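Search this site Search Go

Small dark marks on white shelf unit, top board and front face

I have a white shelf unit in the back bedroom. There are small dark marks across the top board and down its front face, and a few of them look like tiny insects. The inside is too dark to judge without emptying it.
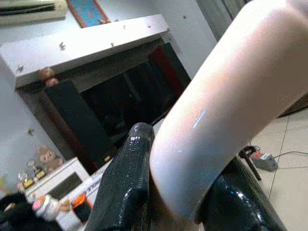
Shelf unit with the marks on the top board, stuffed toy at the front.

The unit is a Jerkar, bought second-hand in Nirnthorpe in June. I have been over the top once with a damp cloth and washing-up liquid. Some marks smeared and went, others did not move. I need to know whether I am dealing with insects, dirt or damage to the finish, and what to clean it with. I do not want to take the surface off.
Posted by shelf_end, 9/7/26

Engelbert Mösli
Establish which it is before using anything stronger. Press clear sticky tape over a patch of marks, lift it and put it on white paper under a magnifier. Legs or wing cases mean insects. Shapeless grains mean debris. If nothing lifts, the mark is either stuck on or in the finish.

For stuck marks, lay a cloth wrung out in warm water over them for two minutes, then wipe along the length of the board. Fly spots soften with this treatment; ink and scuffs do not. For those, try a melamine sponge with very light pressure on the back edge first. It is an abrasive and will dull a gloss finish. Stop if the shine changes.

If the tape does show insects, empty the unit completely and vacuum the joints, the shelf ends and the gap behind it with the crevice tool. Move it away from the wall for a few days and put a sticky trap inside. The trap will tell you whether there is a current problem or only old remains. Soft toys can go in a sealed bag in the freezer for 2 weeks.

I use Aebischer surface cleaner diluted in 500 ml of water for the final wipe. Plain washing-up liquid does the same job if you rinse it off.

tremton_dave
Bleach. Had the same on a wardrobe in Tremton and it all came off.

P. in the annexe
I would leave the bleach alone. It can yellow white paint, and it does nothing for marks that are under the surface. Check as well that they are not stickers or a printed pattern left by the previous owner. I spent an evening scrubbing at transfers on a cot. A fingernail will find the edge of a transfer. If it has one, warm it with a hairdryer on low and peel slowly. Any glue left behind comes off with a little cooking oil, then detergent.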